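16th October

Up at 5, no reason. Lay there going over the Pralterbridge thing again. Got up in the end and made coffee, too strong. Rain on the kitchen window, then not.

So - the move. Sandrine rang last night to say the choir can't have the old hall past December. We've sung there 30 years (well, they have, I've done three). Aurelio wants to go out to Pralterbridge, Perrine says half the altos don't drive and won't get on that bus after dark. Both right. I said I'd write to everybody and now of course I have to write to everybody.

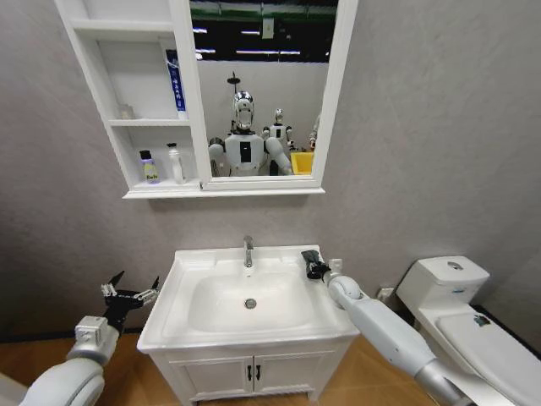

Started the letter twice. First one sounded like a tax notice. Second one was all apology. Left it and went through the music instead, 48 copies of the Lebrun setting and most of them with pencil all over, somebody's shopping on the back of one - leeks, stamps, lightbulb. Kept that one.

Lunch was toast. Walked to the post office and back, met Pascal Royer by the bridge, who thinks we should drop the Christmas concert altogether and do somthing in spring. Didn't say what I thought. Was cross all the way home and then less cross. He has a point about the tenors. We have two and one is going in for his knee.

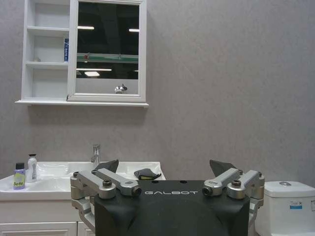
Bathroom cabinet, what looks like toothpaste on the shelf.

Séverine came by at four with her list of rooms. School gym, echo like a swimming pool. The library, free but shuts at eight. The room over the bakery, which I liked the sound of untill she said the stairs. She's rung all of them herself, bless her. We drank the rest of the coffee and she sang me the soprano line from the second page, much too fast, to prove it could be done. It could. Not by us.

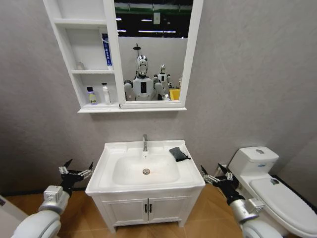

What do I tell them about the concert? That it goes ahead in December in the old hall, last one there, and the rest can wait for the new year.

Wrote that down before I could change it. Third letter, half a page. Will copy it out tomorrow and ask Perrine to check the spelling. Need envelopes. Need to ring Sandrine back too, forgot, too late now. Bed.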